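### 3.2 Camera alignment and upkeep of the two-arm cell

Published reports on bench-top cells tend to give calibration a single sentence, as if it were done once and stayed done. We doubt this. The Tetow cell was calibrated according to the Brumden procedure at the start of August, and we then kept a plain log of every adjustment made to it. The log covers 372 working hours and 3,627 pick attempts. It does not support the claim, made in the procedure's own notes, that a cell of this type can be left alone between scheduled checks.

The wrist cameras gave the most trouble. The procedure treats the visible fingertips as a fixed reference: if the tips appear where they did at calibration, the camera is assumed not to have moved. With the fingers spread, as in Figure 4, both tips are easy to find against pale wood. The background is less helpful. Brown streaks in the boards run at a slant through the same region as the gap between the fingers, and our edge detector sometimes took the side of a streak for the side of a finger. The rail at the right is a tempting second reference, but it drops out of view in many arm poses, and we would not trust a check that works only in some of them.

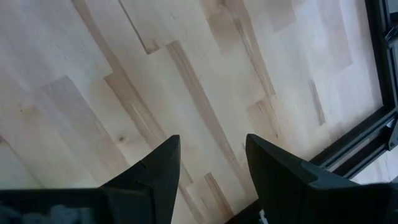 **Figure 4.** Wrist camera view with the gripper fingers apart. The grooved black rail at the right belongs to the frame.

We therefore ran the fingertip check by hand as well as by script. Kirkegaard marked the tips on saved images without seeing the script's output. The two methods disagreed often enough that we stopped using the script alone to decide whether a camera mount needed tightening. We can't say which method was closer to the truth, as neither was compared with an outside measurement.

Cable routing was the second source of adjustments. A loop has to be left at the wrist so that the arm can turn freely, and the procedure gives no length for it. Too short a loop may pull on the camera mount; too long a loop can hang into the work area and brush against parts. We reset the loops whenever an operator judged them wrong, a weak criterion that we would not defend beyond this study.

The layout used for the sorting task has orange, purple and black rings, two clear containers and a green basket, with a potted cactus at the rear of the table. The clear containers deserve a caution. The wood pattern shows through their walls, and a fixed camera that finds the basket easily can still place a container's edge badly. Some misses that we first logged as arm drift may have been nothing more than this. We left those entries in the log under their original label and ask readers to treat the drift count as an upper limit. 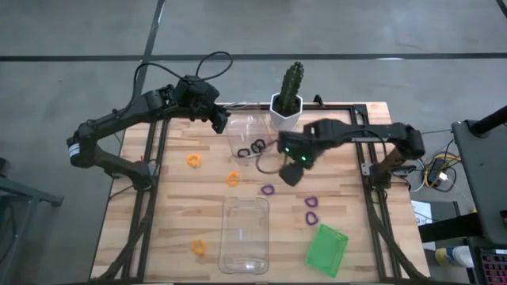 ### 3.3 Base clamps and the weekly check

The procedure calls for the base clamps to be tightened weekly. We did so, but found no link between the time since tightening and the miss rate. With one cell and one maintenance crew, that result should not be read as advice to skip the step.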